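Ondus Labels README
Print | E-mail
3 min read

This site uses cookies to remember your settings. Accept | Manage

Ondus Labels is a set of transcriptions of handwritten labels: jar labels, shelf labels, drawer labels, stickers on parts and boxes, tape with a word on it. Each record gives the text as written, the color of the paper or tape, the color of the ink, and how the label sits on the thing it is stuck to. Printed labels are out, even when someone has written over them.

The set is kept by Todor Atanasov. It grew out of the Wasari stockroom list, which had a column for label text and nothing else. Version 4 is the current one. Records made under version 3 still open, but the tilt field is missing from them and reads as blank.

What is in the folder

labels.csv - one row per label
places.csv - one row per shelf, bench, table or cupboard
notes.txt - free text, mostly about ink
old/ - the Pustgate sheets as they were typed up, spelling mistakes included

The sheets in old/ are not cleaned and should not be merged with labels.csv. Row numbers overlap and the place names are different. The cupboard called "Back" in Pustgate is "Parsons 9" in places.csv.

Fields

text: what the label says, capitals kept as written. A space goes in only if the writer left one.
paper: plain color words. Use "pale yellow" or "yellow", not "cream" or "lemon".
ink: plain color words. Pencil is "pencil".
edge: cut, torn, or unclear.
tilt: level, tilted, or upside down. Judge it against the table or shelf, not against the object.
sure: yes or no. Put no if any character is a guess.
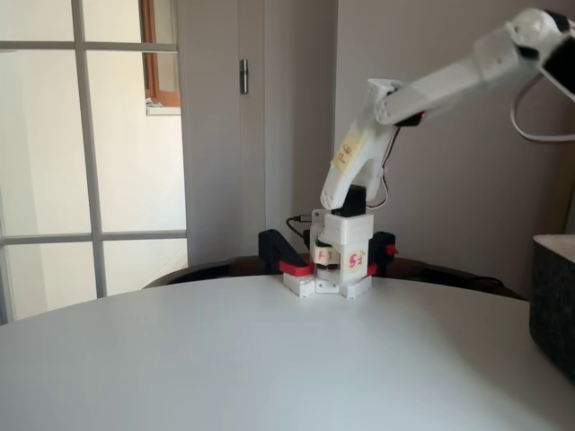 Short codes are the hardest labels to enter well. A jar marked FLOUR can lose half a letter and still be read, but a code with one letter and one digit has nothing to fall back on, and a 5 written fast looks like an S. Enter what is on the paper and do not fill in a code from the one beside it. The yellow stickers with red writing are a fair test of this: F4 and F5 are entered as sure, and the tilted one higher up goes in as F6 with sure set to no. It would be easy to call it F6 because it follows F5, and that is the habit we want to keep out of the file. For the edge field, F4 and F5 are both "unclear", as their uneven edges could come from scissors or from tearing. All of them have pale yellow in the paper field.

Where two labels have the same text, both get a row. Do not delete one as a duplicate. The Wasari list did that and lost most of its second shelf.

Limits

The text field holds 16 characters. Longer labels are cut there and the full wording goes in notes.txt under the same row number. The notes field takes up to 200 characters, and anything past that is dropped on save without a warning.

Ink color is recorded by eye. Red and brown get mixed up on older paper, and faded blue has been entered as gray more than once. If you need ink color for anything serious, check the notes first.

Most of the labels are in English. There are a few in Bulgarian from the Parsons cupboards, typed in Cyrillic. Open the file as UTF-8 or they will turn into question marks - and please don't save it again if they have.

Changes

Version 4: tilt field added. "Stained" removed from the paper field.
Version 3: places.csv split off from labels.csv.

Corrections go to Todor with the row number and the text you think is right. He goes through them on Thursday.

Print | E-mail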